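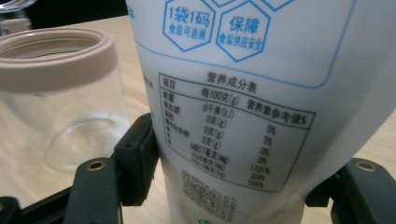
Progress report to Berkoretti, second period
September 27, 2024
Prepared by Delali Gyamfi, Warkaser

Work this period went into comparing the two hand-held grippers on kitchen goods. Nii Gbeho ran most of the sessions and Marin Vukčević kept the logs. We recorded 558 grasps in total.

Hard items gave us little trouble. Glass jars and boxed goods were picked up and set down by both grippers at close to the same rate, and we don't plan more sessions on them.

Bagged goods are where the two differ. A full bag of salt or sugar changes shape when it is squeezed, and the contents move toward the top. The Oller fingers, with the raised block at the tip, held the bag upright in most trials. The Thongdee fingers are smooth and let the bag turn. Adding a rubber pad helped, but the pads came loose after 40 grasps and had to be glued again.

The wrist camera is still a weak point. With a large bag in the fingers, most of the view is bag, and the controller loses track of the table. Neville Bramwell has moved the mount back by 2 cm on one unit. We have 100 grasps with the new position and have not finished going through them.

Spending is on plan except for finger parts, where we ordered a second set early. Nii Mahama will send the revised sheet separately.

Next period we will repeat the bag trials with the moved camera on both grippers and start on soft pouches. We would like a decision on the finger design by January, before the next parts order goes in.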